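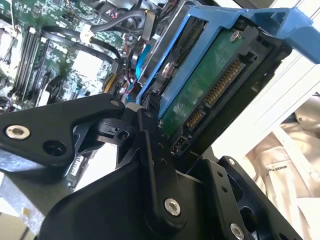 Replacing the Storage Drive in the Office Desktop

2021-10-22

Readers of this blog will recall that the desktop computer in the Stistwood office had become slow to open the shared archive. After consultation with Yolandi Naidoo, it was decided that the existing drive would be replaced and the rest of the machine retained. The following notes are offered for the benefit of anyone maintaining a similar computer.

A complete copy of the archive was made before any work began. This took 23 hours, a good deal longer than expected, and the time should be allowed for in advance. The machine was then shut down, the power cord was unplugged, and the side panel was set aside with its screws in a saucer.

The drives in this machine are 3.5-inch units, held in blue plastic caddies within a black metal cage. I consider the caddy a sensible arrangement. The plastic rails flex slightly and should be eased outward by hand, never pried with a screwdriver. Daniyal Minhas has advised me that replacement caddies for older cases are difficult to obtain, and I have no wish to test the matter.

The circuit board on the underside of a drive is exposed and should not be touched. Drives are to be held by their sides. The SATA power connector is the longer of the two and the data connector the shorter — both are keyed, and neither should require force. There is also a small set of jumper pins near the corner of the drive. These were left alone, as the instructions supplied by Jarketti made no mention of them.

I must record one error. On the first attempt the data cable was not fully seated, and the computer did not recognize the new drive. Nosipho Gumede suggested pressing the plug home once more, and the drive was then listed correctly. The archive was restored overnight.

The old drive has been labeled and placed in the cabinet, where it will remain for 3 months before disposal. A note on the secure erasure of old drives will follow once I have settled on a method.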